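Residence Diary, Turnell House
1/2/21

The House reopened to residents this morning following the winter closure. Breakfast was served in the east room at 8, and the kitchen was found to be in satisfactory order.
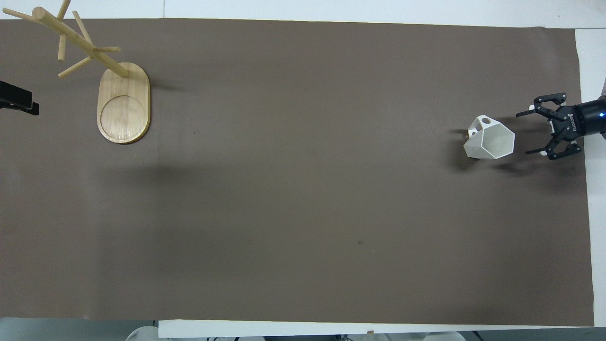

The principal matter of the day was the heating. The engineer from Moroz attended before noon and inspected the boiler, the pump and the radiators on the upper floor. Three radiators were found to hold air and were bled. The valve in Room 15 could not be freed and will be replaced later in January. The resident of that room has been offered the use of the Liltow Room in the meantime and has accepted.

Mr. Osaze Eze arrived in the early afternoon to begin his term as Resident Fellow. He was received in the hall, given his keys and shown the library, where he asked that the long desk be moved closer to the north window. This was done before supper. His books -- 204 volumes by his own list -- are to follow by carrier from Staltance, and shelf space has been cleared on the landing.

Correspondence was light. A letter from the Staltance office confirmed the terms of the spring lectures and requested that titles be submitted by the end of the month. A second letter, concerning the garden wall, was set aside pending a reply from the neighboring property.

It rained steadily from midday. The gutter above the side door overflowed again, and the mat inside had to be taken up and hung in the boiler room. An entry has been made in the repairs book.

Supper was soup and cold ham. Mr. Eze read to the company for a short time afterward from his work on river tolls. The front door was locked at the usual hour, and the landing lamp was left on for the late arrival from Liltow.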